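Slide 4. Can it tidy up yet?

Ask the room who has been promised a robot that does the laundry. Wait for hands. Ask who has one. Enjoy the silence.

Brellness trial: 200 attempts at putting one thing in one basket. 124 went in. My toddler has a similar record, and she does it without a safety briefing.
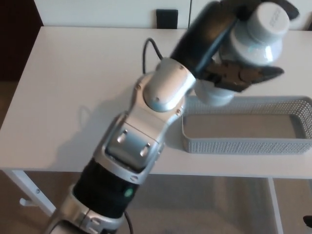

So the picking up is mostly fine. Knowing what to pick up, and when to quit, is where the money goes. At the Mullmont shop we spent 13 weeks on sorting bolts - two sizes of bolt.

Pause for the groan. If short on time, skip the Clukcombe story and go straight to costs.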